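The House With No Shoes in It

A conversation with Tuva Björklund about guests, coffee and taking your time

I had been in Tuva Björklund's kitchen for maybe a minute and a half before she handed me a cinnamon bun. I hadn't sat down yet. I still had one arm in my coat, and my notebook was in the hand she needed for the plate, so there was a bit of shuffling, and she laughed and told me that was how it always went.

"People come in with their hands full," she said. "I should wait. I never wait."

Tuva has been taking in paying guests for 13 years, first in a rented duplex and then in the big drafty house on the hill that she and her late husband bought with what she calls "a very optimistic loan." She has two rooms to let, one with a view of the water tower and one with a view of the neighbor's plum tree, and the plum tree room costs a little more in August when the fruit is on. She doesn't advertise. Most of her guests are people who have stayed before, or their cousins.

I asked her how it started, and she poured the coffee first and thought it over while it cooled.

"My grandmother did it," she said. "In the summers. Fishermen, mostly, and one piano tuner who stayed for weeks and I think was a little in love with her. She had a book where everybody wrote their name, and if they liked something at breakfast she wrote it next to the name. So when they came back the next year, there it was on the table. As a child I thought it was magic – I didn't know about the book until I was grown."

Tuva keeps a book too. It's a green ledger with a cracked spine, the second one she has filled, and there are 616 names in it so far. She let me turn the pages. Next to one name it says "no raisins." Next to another, in pencil, "likes to be left alone until ten." I looked up a friend of mine, Rhonda Marchand, who told me about the place to begin with, and found "rye toast, very dark, and ask about the sister."

"Is that rude, that I write that?" Tuva asked. I said I thought it was lovely. When I told Rhonda later on the phone she was quiet for a second and then said, "Well, she did ask. She asked every single time."

On slowing people down

What Tuva really wanted to talk about was the first half hour. She believes a whole visit is settled in it. Guests come in from the highway still driving, as she puts it, with their shoulders up around their ears, and if you start right in with keys and the Wi-Fi password and what time is breakfast, they stay that way until they leave.

"So I give them small things to do," she said. "Take off the coat. Change the shoes. Smell the coffee. By then they are in a house. Before that they were only in a building."

The shoes matter to her a great deal. She grew up never wearing them indoors, and she was truly puzzled when she moved here and saw people put their feet up on the sofa in boots. She tried a sign for a while, but felt scolding every time she walked past it. Slippers did the job much better. A person who is offered slippers will nearly always put them on, she says, even a person who had no intention of it, and she has seen big gruff men pad around in them all evening and forget to change back before going out to the car.

"Keep them low down and where people can see them," she told me. "If they are in a closet, it's a favor you have to ask for. If they are right there on the shelf, they are already yours." 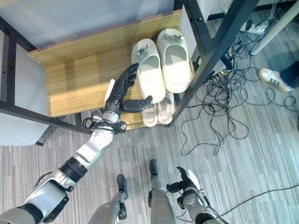
On the things that go wrong

I asked if she ever had a bad guest, and she got up to check on something in the oven that I don't believe needed checking.

"There was one man who complained about the stairs," she said finally. "But they are bad stairs."

Mostly it's the house that misbehaves. The boiler quit one winter with both rooms full, and she moved everybody into the kitchen with quilts and made soup. Two of those guests still send each other birthday cards. The upstairs window sticks. She has had 99 different people tell her how to fix it (her number, and I didn't ask to see the math) and she thanks them all and goes on using the butter knife.

She is seventy-one and has started to think about stopping, though she says it the way I say I'm going to learn Italian. Her daughter wants her to take the winters off. She tried it once and lasted until the first snow, when she called up a couple from the green book and told them the plum tree room was free if they felt like a drive.

"I had made too many buns," she said, and pushed the plate across to me again.

I took two more for the road. When I looked over her shoulder on my way out, she was already writing in the ledger.

January 2026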